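# Skurnano countertop bin, cream

Bought at Meijer in July to replace an open cup that had been collecting tea bags and pencil shavings. The Skurnano is a small cylindrical bin with a hinged lid, sold for desks and counters. I have used it daily for seven weeks.

**Body.** Cream plastic, slightly wider at the base than above. The flare helps stability less than expected. Empty, the bin weighs 241 g on my kitchen scale, and a lid opened in a hurry will shift it across a smooth surface. On the wood table it needed to be fixed down, and masking tape under the base was enough. Tape residue came off the plastic with dish soap. The only marking on the front is a small rectangular badge low on the body.

**Lid.** The lid opens past vertical and stays there. 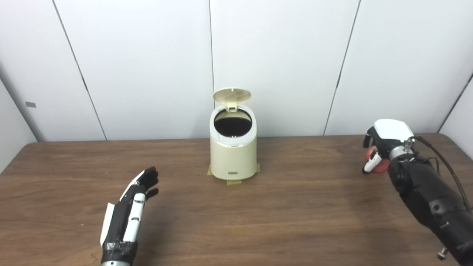
The hinge has no damper. Closing takes a light push past the balance point, after which the lid drops under its own weight and lands with a click. Wumpini Owusu, who shares the table with me, has the older Beltcombe bin with a soft-close lid and considers the click a defect. I don't, but it is audible in the next room.

I kept a tally of lid cycles for the first two weeks and stopped at 968. No play had developed in the hinge by then. A friend, Zbigniew Stępień, reports a cracked hinge tab on his after a fall onto tile, so the tab is probably the weak point.

**Capacity.** Filled with water to the rim, mine took 700 ml. Usable volume is lower, as anything bulky fouls the lid. For tea bags, wrappers and pencil shavings I empty it every second day.

**Liners.** Skurnano does not include any. The Mumosex small liners (roll of 100) fit with a little excess at the top, which has to be folded down flat or it props the lid open. Smaller bags slip into the bin once there is any weight in them.

**Cleaning.** The outside wipes clean. The inside of the lid has a faint molded grid that holds coffee powder, and a cloth will not get it out. Use an old toothbrush. I have not put any part of it in the dishwasher.

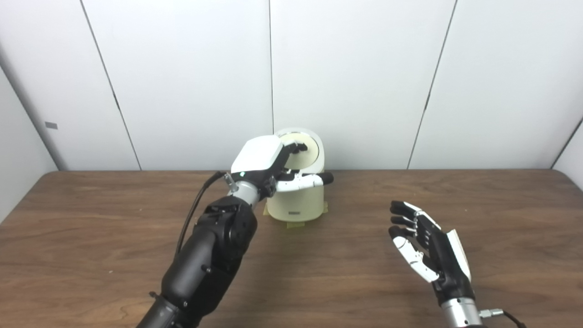
*Skurnano bin on the table, tape under the base.*

**Against the Beltcombe.** The Beltcombe is heavier, quieter and does not need tape. It also takes up around twice the depth on a shelf, and its lid has to be removed completely before a liner can be changed. On the Skurnano a liner change is quick and the lid stays attached.

**Verdict.** Suitable for dry waste on a desk. For a kitchen counter I would want rubber feet and a smooth lid interior. Four out of five at the sale price, three at full price.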